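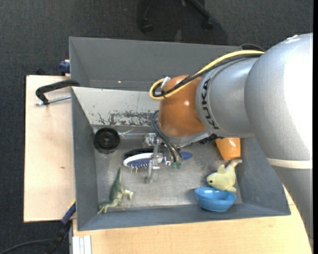

Section 7. Running the Bin-Picking Station at an Open Day

7.1 Scope

This section covers setting up, demonstrating and shutting down the Tistimness bin-picking station in front of visitors. It applies to public open days, school visits and customer demonstrations. It does not cover calibration (Section 4) or gripper service (Section 5). The operator must have completed the basic operator course and must have run the station unassisted at least once before the day of the visit.

Two people are required. The operator runs the arm and stays within reach of the emergency stop. The host talks to visitors and hands objects to the operator. One person may not do both jobs, even for a short run.

7.2 Before the visit

1. Check that the table is level and does not rock. If it rocks, correct the feet before fitting the bin.

2. Set the bin on the table and clamp it. Tighten each clamp screw by hand until the bin cannot be shifted with a firm push at any corner. Do not use a wrench on the clamp screws.

3. Look along the cables from the upper arm to the gripper. Each loop must have enough slack for the wrist to turn through its full travel, and must not hang low enough to catch on the bin wall.

4. Turn on the controller and wait for the ready signal. Start the Zurkada control program and load the profile named DEMO. Do not load LAB, which allows full speed.

5. Run the empty cycle with no objects in the bin. The arm moves to the home position, lowers the gripper over the center of the bin, raises it and returns home.

6. Press the emergency stop during the second empty cycle. The arm must stop at once. Release the stop, reset the controller and repeat from the pendant stop.

7. Write the results of steps 5 and 6 in the station log and sign the entry.

CAUTION: If either stop fails to halt the arm, switch off the main power, lock the switch and cancel the demonstration. Do not try to repair the stop circuit on the day of the visit.

NOTE: Stains and dust on the bin walls do not affect picking and need not be removed before a demonstration. Remove loose grit from the floor of the bin with a dry brush. Do not use solvent cleaners.

7.3 Choosing objects

The demonstration set is kept in the Nyberg storage box. It is a mix of household items and toys: a hairbrush, a shallow plastic bowl, a plush toy, a toy dinosaur, a rubber ring and a roller. Different shapes and surfaces show visitors more than a bin full of identical parts.

1. Select objects that lie flat or nearly flat on the bin floor.

2. Place soft objects away from the corners. The gripper approaches from above and may touch the slanted wall if a soft object is pushed against it.

3. Allow some overlap between objects. One object resting partly over another is acceptable. Do not pile objects higher than the rim.

4. Place at least one easy object near the center for the first pick.

Do not use glass, liquids, food, sharp tools, anything with an exposed battery, or any object belonging to a visitor. Visitors often offer a phone or a set of keys. The host declines and offers an object from the box.

NOTE: Rings are picked by the edge. A ring lying partly under another object will usually be left until the upper object has been removed. This is normal behavior and should be explained to visitors as such.

7.4 Visitor positions

1. Mark the visitor line on the floor with tape before the doors open. The line must be outside the full reach of the arm with the gripper extended, as given on the station data plate.

2. Move office chairs and other loose furniture away from the visitor line. Chairs with casters must not be left where a visitor could roll one toward the table.

3. Admit no more than 12 visitors at a time. Small children stand in front, with an adult directly behind them.

4. Tell each group where the line is before the arm is enabled.

CAUTION: Nobody reaches into the bin while the arm is enabled, including the operator. Disable the arm, wait for the brakes to click, then reach in.

7.5 Running the demonstration

1. The host introduces the station and points out the arm, the gripper and the bin. Keep this under two minutes.

2. The operator checks the visitor line, says "Arm moving" in a clear voice and enables the arm.

3. Start the cycle. The arm moves over the bin, and the program selects a first object and shows its choice on the display.

4. Let the first pick finish without comment. Visitors watch the gripper and do not listen well during the first approach.

5. After the first pick, the host explains how the grasp was selected. Use the script card. Do not give success rates from other stations.

6. If a pick fails, let the program try again. After 2 failed attempts on the same object, pause the cycle, disable the arm, move the object by hand and restart.

7. When the bin is empty, or after the time on the visit schedule, return the arm to home and disable it.

8. Ask a visitor to name an order for the next run. The operator, not the visitor, places the objects and enters the order.

NOTE: The cycle at DEMO speed looks slow to people who have seen factory robots on film. Do not raise the speed to please a group. Jonatan Sjöberg can approve a change to the DEMO profile, but only in writing and not during a visit.

7.6 Common faults during a visit

Arm stops above the bin, display shows REACH. The selected grasp would bring the wrist too close to the bin wall. Disable the arm, move the object toward the center and restart.

Gripper closes but does not lift. The fingers have closed beside the object. Open the gripper from the pendant, raise it by hand control and restart. If the fault repeats, check the fingertips for wear or loose covers.

Display shows CODE 77. The controller has lost contact with the gripper. Disable the arm and check the plug at the wrist. If the plug is seated and the code remains, end the demonstration and call service.

Bin has moved. Stop the cycle. Tighten the clamps, then run the bin location routine in Section 4.3. Do not push the bin back to its old position by eye.

7.7 Closing down

1. Return the arm to home and disable it.

2. Remove all objects and compare them with the list in the lid of the storage box.

3. Wipe hard objects that visitors have handled. Plush toys go in the wash bag.

4. Inspect the gripper fingertips. Replace any tip that is split or has come loose. Tips are also replaced at every 1,000 cycles, whatever their condition.

5. Copy the cycle count from the display into the station log.

6. Close the control program, switch off the controller and remove the key. Return the key to the Berko front desk.

7. Leave the bin clamped in place unless the table is to be moved.

7.8 Record of changes

Issued 23 June 2022. Step 6 of 7.2 now requires both stops to be tested. The fault entry for a moved bin was added after comments from the June open day. Send corrections to Njål Westerberg with the section number and the station log page.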